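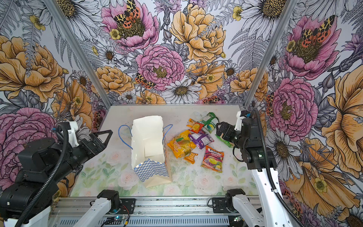

I have been helping out with an after-school robotics club for a few years now, and I've come around to an opinion that gets me funny looks at competitions: I think the kids should spend most of the year on boring jobs. Grocery jobs, kitchen jobs, tidying-up jobs. Our club is called Plurnidness (the students picked it, and no, it doesn't stand for anything) and this fall's project is snacks and a shopping bag. You have two arms, one paper bag with rope handles standing in the middle of the table, and a loose heap of packets off to the right of it, purple and green and orange and a big yellow one with fruit on it. The job is to get the packets in the bag. A five-year-old can do it while talking. Our students have been at it since school started and I have never seen them so absorbed in anything.

Let me back up a little. When I started, the club did what most clubs around here do. In April there was the Mornell Cup, and everything we built was for the Mornell Cup. You got a game, with a field and a set of plastic pieces, and the plastic pieces were all exactly the same size. The kids built a machine that was very good at picking up those exact pieces, and then in May it went on a shelf. I'm not knocking it! I screamed myself hoarse in those bleachers and I'd do it again. But I noticed that the same four or five students did the driving and the wiring, and everybody else made posters. Some of them made posters for two years straight.

The snack bag has pretty much killed the posters, because a packet of candy is a horrible thing to pick up and everybody has a theory about it. It's slippery, it's puffed up with air, the weight slides to one end as soon as you lift it. Press down too hard and you pin it to the table. Don't press enough and the fingers close on nothing. The little sachets want one kind of grip and the big bags want another, and then you have the paper bag itself, whose top edge folds over just when you'd like it open. One of our ninth graders spent two whole meetings on the handles alone, since a rope loop is a very good trap for a gripper that comes in from the side. She has never written a line of code before this year. She had opinions about those handles, though, and she was right about most of them.

And they can all check the work, which matters to me more than anything. If a student tells me the control loop is better tuned this week, I nod and take their word for it (I taught history for most of my life, so please be gentle). If a student tells me the bag got packed, well, I can go look in the bag. So can their little brother. At our family night last spring the Mornell robot got polite applause. The old sock-sorting rig, which managed 13 pairs out of 76 tries, had parents standing three deep around it yelling advice. Thirteen! It was a terrible robot and it was the hit of the evening.

Now, the objections, and I've heard them all in parking lots.

The first is that chores don't look good on a college application. Maybe so. I'd say a kid who can tell you in plain words why a candy bag defeated her for six weeks has something to write about, but I don't sit on those boards and I won't pretend I know.

The second is money. Two arms cost more than one box of competition parts, that's true. We got a grant of 2000 dollars from Vesberg, a machine shop down the road, and we stretched it with used motors and a bake sale. But we also quit paying travel and entry fees, and groceries are cheap. When a packet gets mangled, we buy another one. I can't say that about the field pieces.

The third one I take seriously, and it came from a coach I like over at Rana, the club across the county. Her point was that kids need a deadline and a crowd, and that without the Cup our bunch would drift. She had a case. We did drift the first fall. What we do now is pick a number and stick it on the wall, and this time it's 100 full bags packed by winter break, with a log sheet that anybody can fill in. The kids argue about what counts as a full bag, and whether a packet that lands upside down is a miss, and I let them argue, that's some of the best thinking that goes on in there all week.

I'd love to see a couple of other clubs try it for one semester. Keep the Cup if you love the Cup. Just give the poster kids a bag of groceries and an arm in October and see who's still in the room when it's time to lock up. If you're nearby and want to borrow our log sheet, drop me a line through the club page and I'll send it over, coffee stains and all.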